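Ridix Quarterback Passing Net, Model 485

The Ridix 485 is a free-standing target net for quarterbacks who want to throw without a receiver. It has 3 pockets, set at chest, waist and knee height, and each one can be zipped closed. Use it on grass, turf or a gym floor.

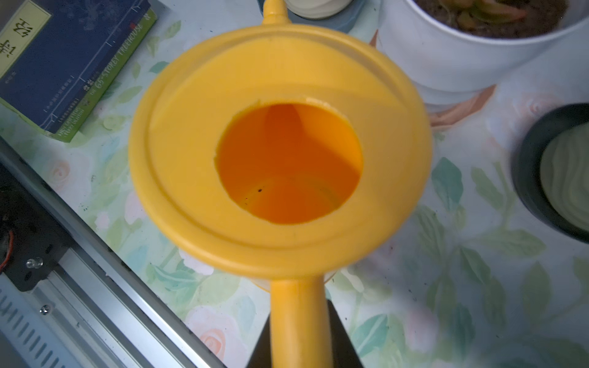
The frame is steel tube and goes together without tools. Push the legs in until the buttons click, then hang the net from the top bar and work down. On grass, stake all four feet. On a gym floor, use the Poltley sandbags, sold separately.

Missed throws are stopped by the backstop panel behind the pockets. It is rated for footballs only. Do not use it for baseballs or lacrosse balls.

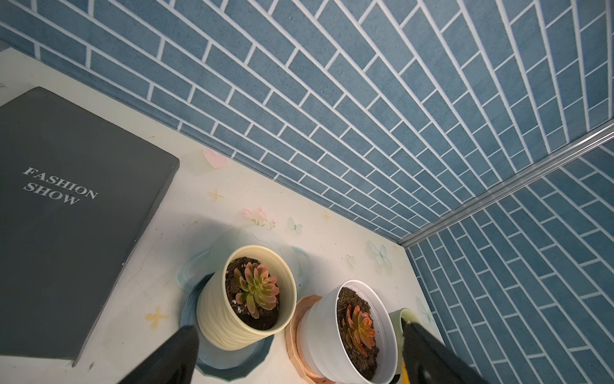
Gray book, "Fashion Show," on the printed tabletop.

The net weighs some 113 pounds boxed and ships in two cartons. They may arrive on different days. Check both against the parts sheet before you start.

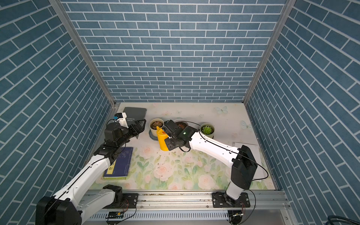

Replacement pockets come from Fladidach and fit any 485 built after September. Older frames need the Tan adapter clips. The part number is on the sticker on the left leg.

Team orders: write to Pacita Galang in school sales. Include your shipping address and the number of nets.
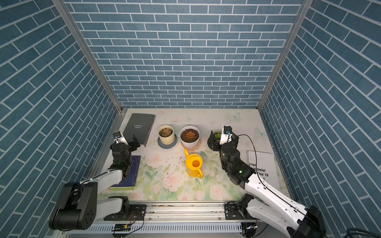 The warranty covers the frame for three years and the netting for one. Nets left up over the winter are not covered.

Page updated 2018-10-31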